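Verkiter cell

The Verkiter cell is a tabletop robot station for packing groceries, built by Fosano and sold from August 2017. It consists of one arm, a two-fingered gripper, a small camera at the wrist, a white table and a cloth backdrop. Fosano describes the cell as "self-maintaining," a claim that owners' records do not bear out. The maker's own service manual lists 4 jobs to be done by hand.

Setup

The arm is bolted down first and the table is leveled to it. The wrist camera is then aimed so that both fingertips show at the bottom of its view, which gives the operator a fixed reference for aligning the gripper. Fosano gives 40 minutes for the whole procedure. Leemans, a reseller that installed 192 of the cells, has never published its own times, and the figure appears to come from a single demonstration.

Alignment is checked with ordinary goods. The operator brings the closed fingers down toward an open paper bag, then looks over the table with the gripper empty and the fingers nearly together. Fosano calls this a calibration, although no number is recorded and the result depends on the operator's eye. 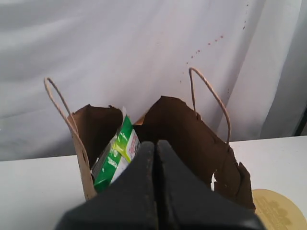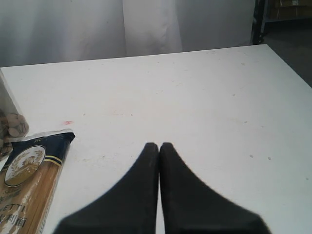
Wrist camera views with a paper bag and with packaged food on the table.

Upkeep

Fingers are wiped down and inspected for scuffs. The manual calls for replacement after 4,000 grips but does not say how a grip is counted, and the controller counts every closing, including those that pick up nothing. Owners who follow the counter may be throwing out good fingers.

The table is cleaned with a damp cloth. Marks on a white surface are said by Fosano to have no effect on the camera. No test supporting this has been released. The backdrop gets one line in the manual, which says to keep it "reasonably flat."

Repair

The most common fault reported to Leemans is a loose wrist cable, which shows up as a frozen or missing picture. The connector can be reseated with the power off, after which the camera has to be aimed again. Sesach, a parts supplier, sells a clip meant to hold the cable in place. Its advertising says the clip ends the problem, but the only evidence offered is a set of customer comments on its own site.

Service manual revision cited: 28/06/2019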